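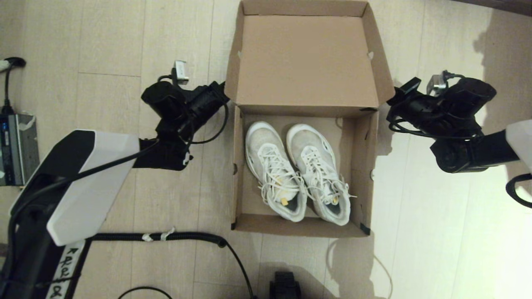 Photo: Joelle Saliba

April, evening

Rained until lunch. I put off the long run until it stopped and then had no excuse. Went out by the Horkura road with Solomiia and came back along the canal, 21 kilometers by her watch. Mine died at the water tower again. I need to either charge it the night before or give up and get a new one.

The first half was easy. Too easy, because I let Solomiia set the pace and she runs the first hour like she has a bus to catch. By the lock my calves were tight and I had to walk up the ramp. She went ahead and waited at the top eating raisins. She didn't say anything about it, and I was grateful.

Legs are sore tonight but the knee is fine. I iced it anyway. The knee was the thing I worried about all winter, so I am writing it down: no pain going downhill, a little stiffness on the stairs afterward, gone by dinner.

Fedir called while I was in the bath. He wants me to cut the long run next week and do hills instead. I told him I'd think about it. He coached me for two seasons at Skoveo and was right most of the time, but he has never liked long runs and I have always needed them to feel calm before a race.

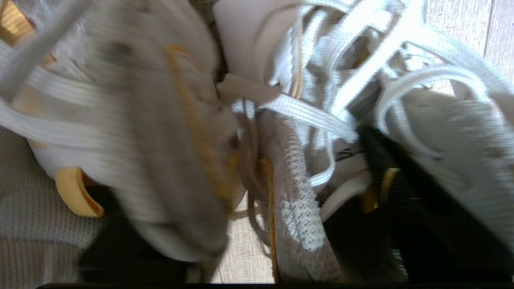
Am I ready for Ustden?

Not yet. I can cover the distance, but I can't hold the pace past the second hour, and there are two hills after that point.

The race number came in the mail, 3,494. Joelle's is lower because she signed up in the fall. The packet also had a map, four safety pins and a coupon for soup. The start has been moved from the market to the Lysenko bridge, and the road looks narrow there. I will line up toward the back and let people go. 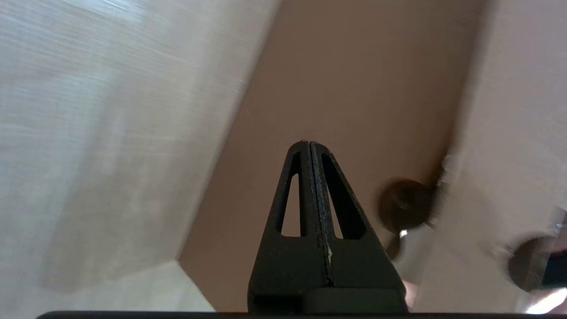

Later, 10:15 p.m.

Couldn't sleep, so I went through the old running notebook at the kitchen table. Last April I was doing 32 kilometers in a whole week and calling it a big one. I wrote "tired" on almost every line. I didn't write much about what I ate, and I think that was part of it. Tonight I had rice, two eggs and the rest of the beans, and I'm still hungry.

Ruxandra left a message asking if we want a ride to Ustden. She can take Joelle and me and the bags, but she wants to leave at 5 in the morning. The train gets in later and would cost more. I'll tell her we're coming. Soledad has offered her couch for the night after, and I would rather sleep there than sit in a car for three hours with stiff legs.

I should also ask Soledad about the water stops, as she ran it the year they had the heat. She told me once that the second stop ran out of cups and people were drinking from the pitchers.

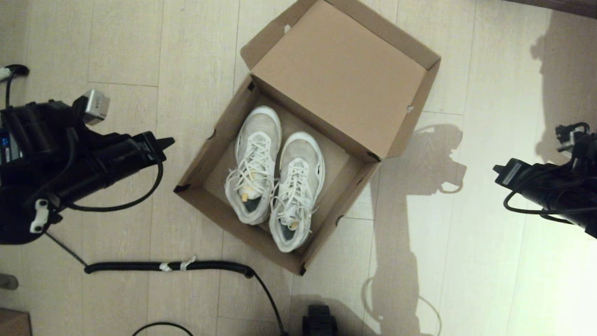
If it's warm this year I'll carry my own bottle and skip the crowd at the tables. I don't like holding anything while I run, so I should practice with it on the short route first. Four easy kilometers tomorrow if the calves allow it, otherwise a walk to the library, where the books are overdue.

Call Fedir back about the hills. Charge the watch.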